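## 4. Instalação da base de apoio e nivelamento da balança Otudent 518

Esta secção descreve a colocação da balança de bancada Otudent 518 no local de trabalho, o nivelamento e a primeira ligação à corrente. Os procedimentos aplicam-se às unidades fornecidas pela Jondale com prato fixo. Para as unidades com prato amovível, consultar a secção 5 antes de prosseguir.

A instalação deve ser efetuada por pessoal autorizado pelo responsável do serviço. Durante a montagem, manter o cabo de alimentação desligado até indicação em contrário.

### 4.1 Escolha do local

1. Selecionar uma bancada rígida, assente no pavimento e sem contacto com equipamentos que produzam vibração (centrífugas, compressores, frigoríficos).
2. Verificar que o local não recebe luz solar direta nem se encontra na saída de ar de um aparelho de climatização.
3. Reservar um espaço livre de 100 mm em cada lado da balança e à retaguarda.
4. Confirmar que a tomada elétrica é acessível sem recurso a extensões.

> **Nota:** A temperatura ambiente não deve ultrapassar 31 °C durante a utilização. Acima deste valor, o visor apresenta o aviso `t-H` e a pesagem fica bloqueada.

### 4.2 Remoção das proteções de transporte

1. Retirar a balança da embalagem, segurando-a pela base. Não levantar o aparelho pelo prato.
2. Desapertar o parafuso vermelho situado na face inferior, no sentido contrário ao dos ponteiros do relógio, até se ouvir um estalido.
3. Guardar o parafuso na bolsa fornecida. A sua apresentação é exigida em caso de devolução para assistência.
4. Retirar a película do visor.

> **Atenção:** Ligar a balança com o parafuso de transporte apertado danifica a célula de carga. Este dano não está coberto pela garantia.

### 4.3 Nivelamento

1. Colocar a balança na posição definitiva, com o visor voltado para o operador.
2. Observar o nível de bolha no canto posterior esquerdo.
3. Rodar os pés dianteiros até a bolha ficar centrada no círculo. Os pés traseiros são fixos e não devem ser forçados.
4. Pressionar levemente cada canto da base. Se houver oscilação, repetir o passo 3.
5. Apertar as contraporcas com a chave Uysal incluída - não utilizar alicate.

O nivelamento deve ser repetido sempre que a balança mude de lugar, ainda que na mesma bancada.

### 4.4 Primeira ligação

1. Ligar o transformador Traton à balança e, em seguida, à tomada.
2. Aguardar o fim do teste do visor. Não tocar no prato durante este período.
3. Deixar o aparelho estabilizar durante 31 minutos.
4. Premir **ZERO** e confirmar a indicação `0.0`.
5. Colocar no centro do prato o peso de verificação de 100 g. A leitura deve estabilizar em três segundos.
6. Registar o resultado na ficha de instalação.

Se a leitura não estabilizar, desligar a balança, confirmar o nivelamento e repetir a partir do passo 2. À terceira tentativa sem sucesso, suspender a instalação e contactar a assistência.

### 4.5 Limpeza da bancada e dos acessórios

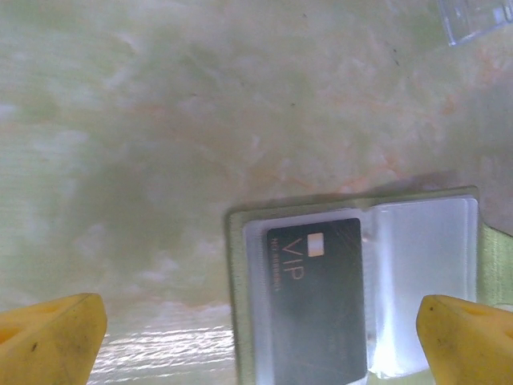 A limpeza da zona de pesagem faz parte da instalação e deve ficar concluída antes da entrega do aparelho ao serviço. Utilizar um pano macio e detergente neutro, passando depois um segundo pano limpo. Nas superfícies brilhantes de padrão marmoreado, com fundo claro, manchas verde-acinzentadas e veios alaranjados, os resíduos de pó confundem-se facilmente com o desenho - convém inspecioná-las com luz rasante. Os acessórios de plástico transparente devem ser levantados e limpos à parte, nunca arrastados sobre a bancada.

> **Atenção:** Não aplicar acetona, diluentes ou produtos abrasivos sobre o visor, o prato ou as peças de plástico.

### 4.6 Entrega e registo

1. Preencher a ficha de instalação com o número de série e o local de utilização.
2. Recolher a assinatura do responsável do serviço.
3. Enviar uma cópia a Adhiambo Ndung'u, Departamento de Metrologia.
4. Conservar o original junto do aparelho.

As verificações periódicas realizam-se todos os anos em setembro, segundo o procedimento da secção 7. As balanças instaladas nesse mesmo mês ficam dispensadas da verificação até ao ano seguinte, desde que a ficha esteja completa e assinada.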